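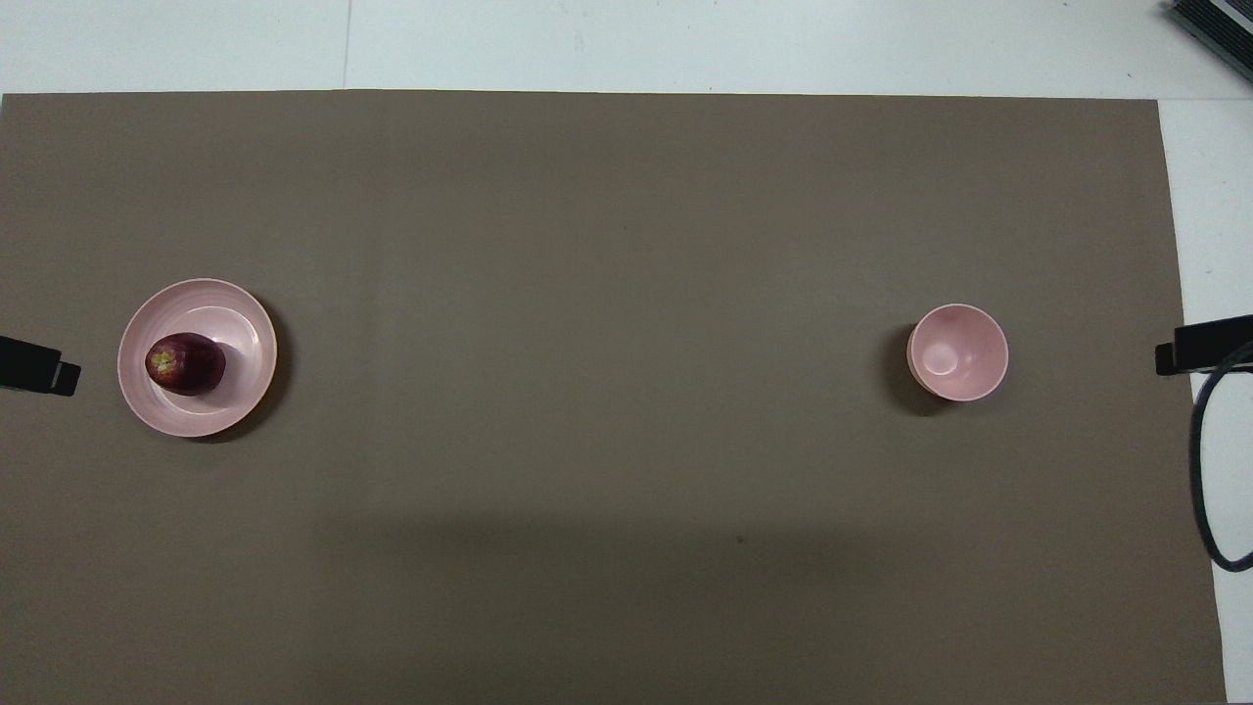
Far too long for under-fives, was the verdict from another reader on the Fetero page, and she gave it two stars for that. Can't agree. Mine is five and sat through the lot, twice, then wanted the goose page again.

So. The Goose at Delaunay Lock, picture book, Cilthorpe paperback. 800 words give or take nothing, it says so on the back, which I quite like. Goose lives on a lock gate, won't move, boats queue up. That's the story. Rhymes in the first half then stops rhyming, no idea why. Bit odd reading it aloud, you keep waiting for the rhyme and it doesnt come.

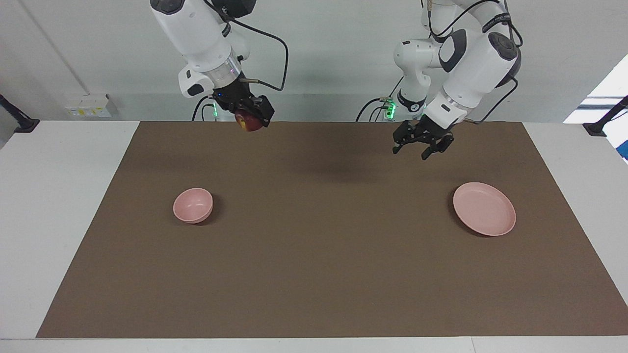
Cilthorpe, March

Second go, after a few weeks of bedtimes. Still holding up. Spine less so, two pages loose already and we're not rough with books. The colours are lovely, all the water done in greens and a muddy sort of yellow. Text is small though, and on the night pages it's dark blue on black. Had to put the big light on. Not ideal at bedtime!

The boat names are the best bit. Zirell gets the biggest laugh, the barge with the cross cook. We do a voice for him now. Ending is a bit sudden, goose just flies off and thats it, but there's a nice last picture of the empty gate.

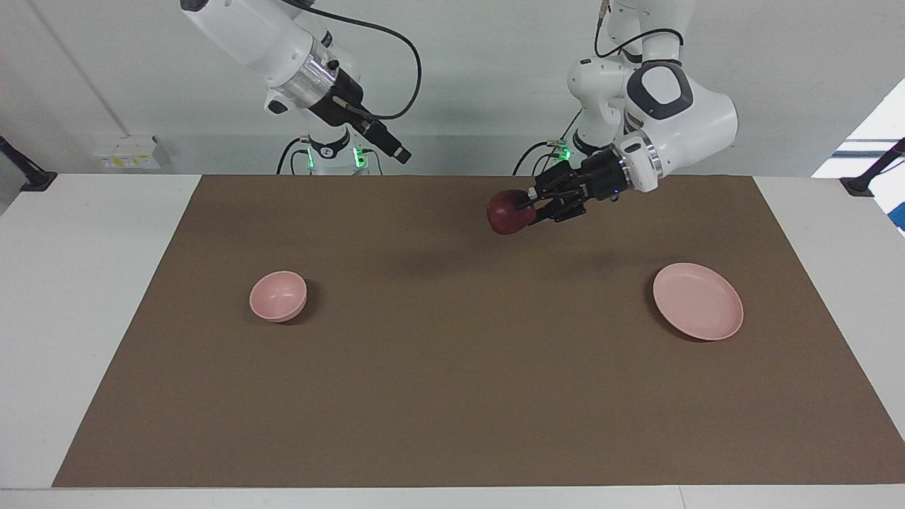

Worth buying?

Yes, in hardback if you can find one. Library copy first if your not sure. Four stars, would of been five with bigger print.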